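Visit Report: Clarkcombe Outdoor Fabric Mill

February 26, 2019 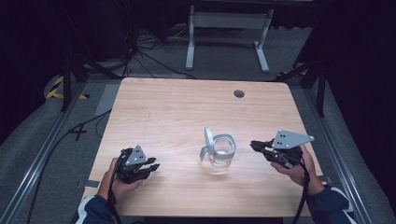 The buying department visited the Clarkcombe mill to review the production of lightweight knits for hiking and running wear. The mill supplies fabric to several garment makers, including Aretti, whose base layers are carried in our stores. The visit lasted 4 hours and covered the knitting hall, the dye house and the testing laboratory.

The knitting hall operates 65 circular machines. Most were running a polyester and elastane jersey intended for the coming summer season. The hall manager explained that yarn is held on site for two days before knitting so that it can adjust to the humidity of the building. Faults are marked with a colored thread at the edge of the roll, and the marks stay in place until final inspection.

The dye house was under partial repair, and 5 of its vessels could be viewed in operation. Dark shades are dyed in a separate line. Our group asked about color transfer onto pack straps, a frequent complaint from customers in the past year. The mill has changed its rinsing program for black and navy, and samples from the new program will be sent to our office for wear trials.

In the laboratory, staff demonstrated tests for abrasion, stretch recovery and drying time. A merino blend supplied under the Metwally name was compared with a plain polyester mesh. The mesh dried sooner. The blend kept its shape better after repeated stretching, although the surface had begun to pill at the shoulder panel. The laboratory does not test finished seams. That work is done by the garment makers, and the department should request their results separately.

A short meeting followed on minimum orders and delivery. The mill can supply 17 stock colors without an added charge. Special colors require a longer lead time, and orders for the fall range must be confirmed before production closes in September. Prices for recycled yarn were not available and will be provided in writing.

The department recommends that the Roltitz trail shirt be sampled in both the mesh and the merino blend before a final choice of fabric is made. A copy of the laboratory's test methods has been placed with the supplier records.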